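About Soncombe

Soncombe is a small office cleaning and housekeeping firm. We look after workplaces that are too small to employ their own cleaner and too busy to do the job properly themselves. Most of our customers are dentists, accountants, design studios, two music schools and a good number of shared offices where several firms use one kitchen.

The business was started by Athina Tsolakis, who had spent 19 years cleaning offices for larger contractors. She began with one building, Otetti House, and a car with the back seats taken out. Jozef Declercq joined her the following September to take on the evening work, and the two of them did every shift between them until the third building came along. Today we have 30 cleaners and look after 70 premises. Athina still does the first visit to every new customer herself.

What we do

We empty bins, clean desks and hard floors, vacuum, wash up, wipe down kitchens and toilets, and restock paper and soap. We do windows on the inside only. We don't do carpets with machines, builders' cleans or anything that needs a ladder taller than a kitchen step. If you need one of those we can give you the name of a firm that does it, and we take no fee for that.

A normal evening visit starts with the bins. Our cleaners go round the whole office and take every bag out before they touch a cloth, so that dust and crumbs from the desks go into a fresh liner afterwards. Each bin gets a wipe inside and a new bag. The bag is opened out fully, pushed down to the base and folded back over the rim, with enough hanging over that it won't slip in when someone drops in a heavy lunch box.

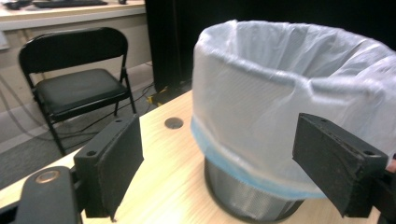
Liners are the thing customers ask us about most. We supply them as part of the price, in three sizes, and we keep a note of which size fits which bin in your office. A bag that is too small splits at the rim and one that is too big wastes plastic and bunches at the bottom. If a bag has only a few sheets of dry paper in it, we tip those into the recycling and leave the bag where it is, unless you have asked for a change every visit. Food bins are changed every time.

Mesh bins need a bit more looking after than solid ones. Pencil shavings and fluff get into the holes and a cloth only pushes them further in. We brush mesh bins dry, inside and out, once a month, then wipe round the base ring so it doesn't mark the furniture or the floor.

The people

Evanthia Bakalis runs the rota and is the person you will speak to if you ring before noon. Yae Mizuno trains new starters. Training lasts two weeks and is done in real offices, alongside someone who knows the building. Makis Politis looks after the store in Raptis Yard, where the cloths are washed and the supplies are made up into a crate for each customer. Last year he sent out 1,590 crates.

Everyone who cleans for us is employed by us and paid for travel between buildings. We try to keep the same person in the same office. When they are on holiday you will be told who is coming instead.

Where we work

We cover the town centre, the Gododach estate and the business units along the canal. Nearly all our work is done between 5.30 in the evening and 9 at night, with a few early morning visits for customers who work late.

New customers

Ring the office or leave a message with your address and the number of desks. Athina will come and look round, which takes half an hour at most, and you will have a written price within two working days. There is no minimum contract. We ask for one month's notice if you want to stop.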